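ok thread. Spent the whole week on grasp planning for clear plastic and I want to write it down before I forget how any of it works. Software only, no hardware talk, the hardware is fine (it's never fine)

---

1/ Setup for people who weren't here in November: two arms, one shared planner called Dinar, perception stack called Fang. Fang makes the guesses. Dinar believes them. You see the problem

---

2/ Clear bottles. Depth goes straight through the clear part and lands on whatever is behind. So Fang was reporting a bottle that was all label. No shoulders, no neck, just a floating sleeve. Dinar then plans a lovely top grasp straight through the cap

---

3/ First attempt: fill the holes in the depth map. Bad. The fill takes the background value so you get a bottle shaped bit of wall. Igor Jasińska said to try it anyway, I tried it anyway, sorry Igor

---

4/ Second attempt: stop asking depth. Segment in RGB, get the outline, fit a simple profile (a curve spun round a vertical axis). Then use depth ONLY where the label is, to pin down how far away it is. Label pixels are good pixels

---

5/ This works way better than it should. Fit takes 30 ms on the slow machine. I had budgeted 157 and was ready to fight for it

---

6/ Gotcha. If the label is two very different colors the segmenter likes to split it in half and call it two objects. Fixed with a merge step: if two masks share a long vertical edge and have the same depth, they're one thing. Ugly, has a magic threshold, there is a comment above it that says "ask Urszula". I am Urszula

---

7/ ok planning side. Two arms reaching toward the same object means the planner needs to know who owns the space. We had a lock. One arm takes the lock, other one waits. Safe, slow, boring to watch

---

8/ Replaced the lock with time slices over a swept volume. Each arm publishes where it will be for the next 10 steps, the other one plans around that. If a plan changes, it has to re-publish before moving. That "before" cost me two days

---

9/ The bug: re-publish and move were on separate threads. Publish was *usually* first. Usually!!! Solomiia Holovko found it by reading the log timestamps out loud to me over a call until one sounded wrong

---

10/ Fix is dull. Move command now carries the plan ID and the controller refuses it if the other arm hasn't acked that ID. Should of been like that from the start

---

11/ Tooling. We replay everything through Uvolar now (our log player). Biggest change was letting it re-run Fang on old logs with new weights, side by side. Before this I was comparing masks by flipping between two windows like an animal

---

12/ Replay set is 122 logs. Small but picked to be annoying: overlapping stuff, shiny stuff, low water, full bottles, labels peeled half off. If a change passes the annoying set I stop worrying about the nice set

---

13/ Wojciech Pawłowska wants the replay in CI. I also want the replay in CI. The replay takes over 30 minutes. We are in talks

---

14/ Config stuff, copying here so I can find it:

- mask merge ON
- depth source: label only
- grasp height: widest labeled band, never the cap
- plan ack: required
- retry on lost ack: 1, then stop both arms

---

15/ "never the cap" is Ingegerd Nyberg's rule. Cap looks great to a grasp scorer. Solid color, clean edges, good depth. Scorer picks it every time if you let it. But the tips only get a tiny bit of contact up there and any yaw error goes right into the pinch. So now there's a mask over the top band and the scorer just can't see it

---

16/ Next problem, overlap. Something round and low sitting behind the bottle shows up THROUGH the clear part and Fang wants to add it to the outline. The spun profile helps because a bump on one side only doesn't fit the symmetry, so it gets tossed as an outlier

---

17/ 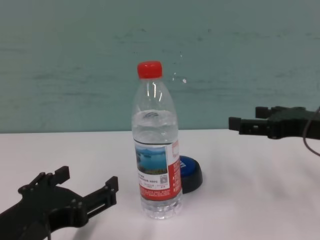
Why not just train one network to go from pixels to arm motion and skip the planner?

We might, later. Right now when something goes wrong I can point at which piece did it, mask or fit or plan or ack, and fix that piece the same afternoon. With one big network I'd be collecting more data and hoping. For two arms sharing a workspace I want a refusal I can read in a log.

---

18/ Related: refusals now have reasons. It used to print PLAN_FAIL and that's it. Now you get PLAN_FAIL no_ack, PLAN_FAIL swept_overlap, PLAN_FAIL fit_residual. Took one hour. Would have saved me most of the two days in post 9

---

19/ Still open: water line. The segmenter treats it as an edge and sometimes ends the bottle there. Symmetry doesn't help, the water line is perfectly symmetric. Current idea is to keep growing the mask upward until there's a cap or a timeout. If anyone has done this better pls reply, I'll read papers, I'll read bad papers

---

20/ Also open: Fidstead (the new motion scheduler) assumes both arms run the same clock. They do. Mostly. Igor has a branch for it

---

21/ Merge step and plan ack both go in on the next release, Uvolar changes are in already. Going to eat somthing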